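Laundry and Clothes Sorting: Gallery

Updated 22 November 2023

This page belongs to the Toltley section of the site, under Clothing. It covers one mixed pile of clothes on the patterned mat, before folding. The folding notes are at the bottom of the page. Other galleries in the section cover towels, bedding and socks.

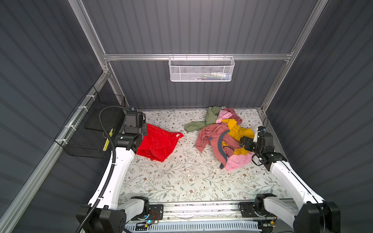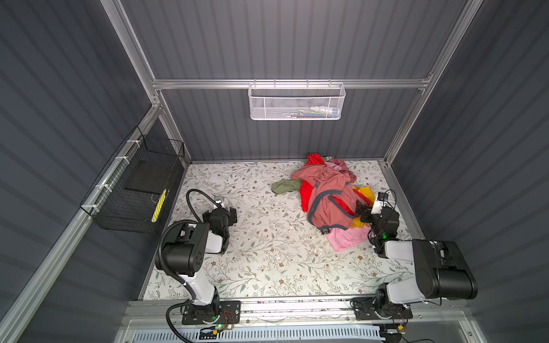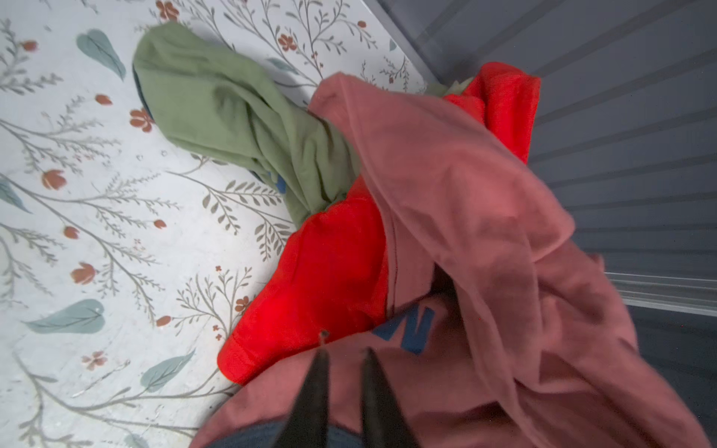 One mixed pile on the leaf-print mat. Red, green and pink pieces show up in all three pictures.

About the pile

The clothes are soft, everyday things in solid colors. Most of the sorting is done by color first, then by type. Red is the easiest to find and is usually taken out first. In the first picture a red piece lies by itself on the left half of the mat, with its small white tag showing. In the second picture the red is on top, partly bunched toward the back wall, with the salmon-pink top over part of it.

The pink top with the dark trim is the one that gives the most trouble. Long sleeves wrap around whatever is next to them, and when you lift one end you often bring up something else with it. Find both cuffs before you pull. If a sleeve has gone under the pile, lift the pieces off it one at a time.

Yellow tends to end up low in a pile like this one. It can be seen partly covered in the first picture, and at the right side of the heap in the second.

About the mat

The print is thin gray-green stems with small leaves and flowers. The close view in the third picture shows the larger teal leaves and the rust-orange buds as well. A plain mat would make pale clothes easier to pick out, but the print has been kept because the older galleries use it and the pages match. Sage green is the color to watch on it. A flat green sleeve can be missed when you look quickly.

The mat gets shaken out between piles and wiped with a damp cloth. Lint and crumbs collect in the middle first.

About the baskets

Two wire baskets are shown in the second picture. The white one hangs from the crossbar on slim hooks and can be lifted off. The black one is fastened to the side rail with cable ties and stays where it is. Neither is used for clothes. Small things that turn up in pockets go in a separate dish outside the work area.

Folding notes

Tops with long sleeves: lay face down, smooth the back, bring each sleeve straight across, fold the sides in, then fold up from the hem in two turns.

Hooded tops: the same, but fold the hood down over the back first. Flatten the hood seam with your hand or the stack will lean.

Fleece: fold in half only once if the shelf allows it. Thick pieces go at the bottom of the stack.

Thin cotton: shake out before laying flat. Creases pressed in at this stage stay in.

Anything inside out gets turned before it is folded. Check the sleeves separately, as one is often turned when the rest is not.

Stacks are made by color and kept under the height of the shelf above. Prumari shelf bins hold hooded tops, and the shallower Kotian bins hold thin tops. The labels on both sets were replaced in April, so bin names in older galleries may not match.

Using these pages

The Clothing section has 200 pages at present. Pages can be printed with the link in the menu. The print layout puts the pictures first and the folding notes on a second sheet. If the pictures load slowly, choose the 1024 size in the viewer settings.

Page number 1403

Previous: Drumov, towels and washcloths
Next: Toltley, socks and small items
Back to all galleries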